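The Nesting Problem

Stacked bowls save cupboard space, but the gap between the rims decides how well they stack

A kitchen cupboard is usually measured by its width and depth. The dimension that runs out first is height, and bowls are the main consumers of it. A single cereal bowl occupies its full height on the shelf. Each bowl nested in it adds only the distance between one rim and the next, known in the trade as the stacking pitch.

Ro-un Bae has measured 479 bowls for the housewares consultancy Prirutden. Her figures show that pitch depends mainly on wall angle and foot height. A steep wall and a tall foot hold the upper bowl high. A shallow wall lets it sink until the two surfaces meet, at which point the bowls may bind.

Mixed sets behave differently from matched ones. When the profiles differ, the upper bowl can rest on its foot or on its wall, and the rim may end up wider than the one beneath.

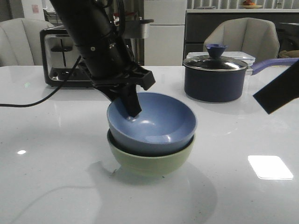
A light blue bowl nested in a sage-green one, its rim overhanging the lower bowl. Right: a lidded saucepan in navy.

An overhanging rim has one practical advantage: it gives the fingers something to lift. It also takes the knocks. Bae recommends keeping a stack of this type away from the shelf edge and limiting it to bowls of similar weight.

Glaze matters as well. Matte finishes generally produce more friction than gloss, and two matte bowls in contact can mark each other over time. Vulo, a small pottery in Firton, leaves the foot of its bowls polished after firing and tests each new shape through 3,000 stacking cycles. The test takes 30 hours.

Saucepans are harder to store. A lid knob adds height, and a long handle claims shelf width that nothing else can use. Bae turns the lid upside down where the knob clears the base of the pan, then points the handle toward a rear corner. Her own cupboard has a clearance of 2 inches above the tallest stack - enough, she says, to lift the top bowl out without tilting it.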